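Jollus 1619 Platform Bed Frame

Item no. JL-1619
Maker: Jollus
Sold by: Ritchie Bedding and Frames
Sizes: Twin, Full, Queen, King
Finish: Matte black, Warm gray

Overview

The 1619 is a low platform frame made from welded steel tube with a slatted deck. It takes a foam, latex or innerspring mattress and does not need a box spring. It ships in two cartons and goes together with one hex key, supplied.

The frame replaces the older Ruvine model, discontinued in July. Side rails and legs from the Ruvine do not fit the 1619. The headboard brackets do, provided the bolts supplied with the 1619 are used. Ruvine bolts are shorter and will not reach full thread depth.

Construction

Side rails are rectangular steel tube, powder coated after welding. The head rail and foot rail are the same section as the side rails and are joined to them by hook plates, each locked with a bolt from the inside face. No bolt heads show on the outside of the finished frame.

The deck is made of solid pine slats held in molded end caps. The caps snap over pins on the rail ledge. Slats are sold singly as spares. A single cracked slat should be replaced before the bed is used again, as the load moves to the slats on each side of it.

The Twin has no center rail. Full, Queen and King have a steel center rail on adjustable feet. On the King the center rail is split and joined at the middle with a sleeve, which shortens the carton. The sleeve must sit directly over a foot.

Deck height

The top of the slats sits 22 cm above the floor on the standard legs. Tall legs are a separate purchase and suit buyers who want storage under the bed. They use the same mounting plate. Do not mix standard and tall legs on one frame, and order the matching center feet at the same time if the frame has a center rail.

The rail stands 2 cm above the deck, which keeps the mattress from sliding but leaves most of the mattress side exposed. Fitted sheets can be changed without lifting the mattress clear of the frame. Thin mattresses will look low in the frame. This has no effect on support.

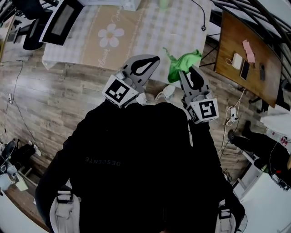
Ritchie Bedding and Frames product desk
Page updated Jan 25, 2021

Mattress fit

Each size is built to the standard mattress size of the same name, with a small clearance on all sides. Mattresses made to European sizes will leave a gap along one or both edges. The gap cannot be taken up by adjusting the rails.

Slat spacing is close enough for foam and latex. Some mattress makers set their own limit on slat spacing as a warranty condition. Check the mattress paperwork before ordering. A bunkie board can be laid over the slats if the limit is tighter, and it will raise the deck by its own thickness.

Assembly

1. Lay the side rails parallel on a soft surface with the slat ledges facing in.
2. Hook the head rail and foot rail into the side rails. Fit all corner bolts finger tight.
3. Attach the legs.
4. Turn the frame upright and check that it sits flat. Tighten the corner bolts.
5. Fit the center rail, if there is one. Lower the feet until they touch the floor, then lock the nuts.
6. Snap in the slats, working from the head end.

Tightening the corner bolts before the frame is upright is the usual cause of a rocking leg. Loosen all four corners, let the frame settle, and tighten again.

Two people are needed for the Queen and King. The Twin can be built by one. On thick carpet the center feet will sink after the mattress goes on - check them again after the first week.

Noise

A new frame should be silent. Clicking comes from a loose corner bolt in nearly every case. A dull creak from the deck points to an end cap that is not fully seated on its pin. Do not oil the hook plates. Oil draws dust and marks the floor.

Care

Wipe the steel with a damp cloth and dry it. Do not use scouring pads or solvent cleaners on the powder coat. Small chips can be covered with touch-up paint, sold in both finishes. Vacuum the slats when the mattress is turned.

Headboards

The 1619 accepts the Parkmont panel headboard and any other headboard with slotted uprights. The Parkmont comes in the same two finishes. It mounts to the outside of the head rail, so allow for the extra length when measuring the room. No footboard is made for this frame.

Spares and accessories

Slat, single, with end caps (state bed size)
Standard leg, single
Tall leg, set
Center foot, standard or tall
Corner bolt pack with hex key
Touch-up paint, matte black or warm gray
Headboard bracket, pair, part no. 102

Shipping and returns

Ships flat in two cartons. The cartons may arrive on different days - do not begin assembly until both are on hand. Check the contents against the printed parts list. Missing hardware is sent free of charge on request.

Unassembled frames may be returned in the original cartons. Frames with tool marks on the hook plates are treated as assembled. Spare slats cut to length are not returnable.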